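Section 4. Recording Demonstrations

Before you start this section you should have finished Section 3 (homing and joint limits) and have a shelf bay stocked the way you want the arm to see it. If you skipped Section 3, the arm will remind you by refusing to move. It does not say why. It has never said why.

This part of the guide covers how to collect pick-and-place demonstrations for the Plomau shelf policy, by hand-guiding the arm or with the leader handle. The steps are the same for both unless noted. Revised December 11, 2019, by Oanh Nông, with corrections from Zihan Qin, who tried to follow the previous edition.

4.1 Starting a session

1. Turn on the controller, then the gripper. In the other order the gripper reports itself as fully open forever.

2. Open Darnidetti on the recording computer and choose New Session. Type your own name in the Operator box. We have 18 sessions recorded by "asdf" and would like no more.

3. Pick the shelf layout from the list. If your layout isn't there, choose Add Layout and enter each product in order, left to right, top shelf first.

4. Press Check Streams. Joint angles, gripper width and both video streams should turn green. Yellow means the stream is present but late. Do not record on yellow.

5. Run one throwaway episode. Pick anything, put it back, press Discard. Most problems show up here, and it costs you half a minute.

Note: Episode numbers are not reused after a discard. Gaps in the numbering are normal and you don't need to write to us about them.

4.2 Setting up the shelf

Use real packages with real contents. An empty carton behaves nothing like a full one when the fingers close, and a policy trained on empties will handle your inventory like balloons.

Mix the package types within one bay. Stiff boxes, pouches and small cartons each want a different approach, and the model should meet all of them before a customer does. Let some items stand behind others. Let a few labels be partly covered. A person stocking a store will not line things up for your benefit, and neither should you.

Caution: Keep fingers, sleeves and lanyards out of the space between the gripper and the shelf edge while the arm is live. In hand-guide mode the arm is compliant but still heavy.

Check the gripper cable before every session. It needs enough slack to reach the back of the lower shelf and not so much that it loops over a product. If it crosses the shelf edge, move the arm slowly through its full range once and watch for snags. A cable that drags a box off the shelf is recorded faithfully as part of the demonstration, and the model will take it as advice.

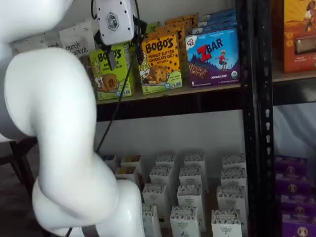

How many demonstrations do I need before training is worth the trouble?

For one bay with mixed packages, plan on 1110 accepted episodes. You can train on fewer to check that the pipeline runs, but don't judge the policy by the result.

4.3 Recording an episode

1. Move the arm to the start pose and let go. Wait for the tone.

2. Read the target on the screen. Darnidetti picks it for you. It picks awkward ones on purpose, so please don't press Skip until it offers you something pleasant.

3. Press the foot pedal once to begin.

4. Bring the gripper in front of the item and pause briefly before closing. The pause gives the model a clean moment to learn from. Operators who are good at this job tend to leave it out.

5. Close the fingers until the width reading stops changing. Do not keep squeezing. Oat bites have been lost this way.

6. Lift, clear the shelf edge, and carry the item to the drop zone at an even speed.

7. Open the gripper, back away, and press the pedal again.

8. Grade the episode: Clean, Recovered or Failed.

Note: Recovered means you missed, noticed and fixed it inside the same episode. Keep these. A policy that has only watched perfect grasps has no idea what to do after a bad one, and it will have bad ones. Aim for 3 recovered episodes in every session, without staging them. Staged fumbles look like community theater.

4.4 Changing things between episodes

After every eight episodes, Darnidetti shows a Shuffle prompt. When it does:

1. Put the arm in Hold and wait for the amber light.

2. Swap the positions of at least two products.

3. Push one item farther back or turn it slightly.

4. Press Resume, then confirm the new layout on the screen.

If you confirm without moving anything, the software has no way of knowing. The trained policy will, though, and it will tell everyone at the demo.

Caution: Do not reach into the bay in Pause. Pause stops the recording only. Hold stops the arm.

4.5 What to throw away

Discard an episode if:

- someone walked between the arm and the shelf
- a stream went yellow at any point
- you picked the wrong product (even if you picked it beautifully)
- the cable touched a package
- you were talking to a coworker and can't remember what you did

Do not discard an episode only because it was slow or ugly. Slow is fine. Ugly is graded in step 8 above.

4.6 Closing the session

1. Return the arm to the start pose and switch to Hold.

2. Press End Session. Wait for the upload bar to finish and then for the checksum. The bar reaches the end well before the upload does. Oltitz support is aware of this and has been since June.

3. Turn off the gripper, then the controller.

4. Fill in the notes box. "Fine" is accepted by the form. "Fingertip pad loose, replaced after the second shuffle" is accepted by the people who have to use the data.

If the checksum fails, leave the session folder where it is and run the Lâm repair tool described in Section 7. Do not rename the folder first.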